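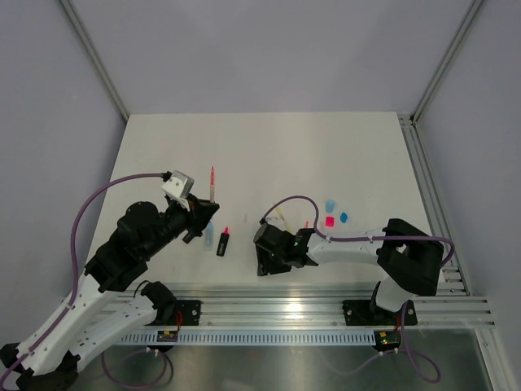 Choosing a grey is the hardest job in house painting, and I say that as someone who has now done it three times in the one hallway. A red will tell you it's a red from across the shop. Grey waits until you've washed the brushes and put the ladder back in the shed, and then one overcast morning you walk out in your dressing gown and find you are living inside a lilac. Look at the walls around that white tabletop, a pale grey with a good deal of lavender in it, and you'll have a fair idea of my hallway after the first go. It's a lovely colour, I've come to think, and it sits very nicely beside plain white. I just hadn't meant to buy it.

We moved to Pomport in June, the winter before last, into a weatherboard place two streets back from the water. The previous owners had been fond of apricot. It was on the walls, on the ceilings, on the inside of the linen cupboard, and on a doorbell that no longer rang. I wanted something quiet, so off I went to Sukprasert, the paint and hardware shop beside the post office, and came home with a fan deck of 283 colours, which is far too many to give to a person with a free weekend.

I laid the greys out on the kitchen bench under the light and picked the plainest. On the card it looked like wet cement. In the hallway, with its one window facing south and the neighbour's blue fence outside, it went straight to purple.

The woman behind the counter at Sukprasert was very kind about it. She had clearly had the conversation before. Most greys, she told me, are made by taking white and adding small squirts of black and one or two other tinters, and those other tinters are where the trouble lives. A bit of yellow oxide and you get something warm and putty-like. A bit of red with some blue and you get lavender. On a card the size of a biscuit your eye lets it pass. Put it on four walls, each one throwing a little of itself back at the others, and it can't be missed.

Her advice was to put the card down on a sheet of ordinary white paper, in daylight, in the room itself. It sounds like nothing at all. But I did it that afternoon and the plain cement grey fairly glowed violet, and the one beside it, which I'd been calling boring, turned out green as a pond. I went through half the deck that way and let my tea go cold.

The second attempt was a beige-leaning grey called Gulance, and I won't say much about it. It was perfectly pleasant until the lamps went on, when it took on the look of weak gravy. I had swapped the bulbs for warm ones that autumn (to flatter the apricot, of all things) and hadn't given them a thought since. If you take one thing from my hallway, let it be to sort your bulbs out before you go anywhere near a tin.

By then I'd become a bore on the subject, and people started inviting me round to look at their walls. One couple drove me out to Wevby to see a dining room they believed was white. It had been painted eleven years ago and had been blue the entire time. They'd bought a blue rug to go with it without ever quite knowing why they wanted one! I thought it was one of the prettiest rooms I'd ever eaten lunch in, and I told them to leave it exactly as it was.

I have a lot of affection for those accidental colours now. A pale lavender-grey is restful in a bedroom, particularly one that gets the late sun, and it makes white trim look very clean and crisp. It does well with timber too, the honey-coloured sort, and with brass. Where it struggles is beside cream. Put a cream skirting board against it and the cream looks as if somebody's been smoking in there since the war.

The third grey, the one we've kept, cost me $461 by the time I'd bought sample pots, rollers, a decent undercoat and a new drop sheet, the old one having gone to line the boot for a load of mulch. I painted big squares on offcuts of plasterboard and moved them along the hallway through the day, propping them against the skirting in the morning and up on a chair at night. I lived with them for over 2 weeks. My family stepped around them without complaint, mostly.

What we ended up with has a drop of green in it to hold off that blue fence. At breakfast it's the colour of a gull's back, and by dinner it has warmed up a little. There's still a patch of the old lavender behind the coat rack, where I couldn't get the roller in, and I've decided I'm not going to move the rack.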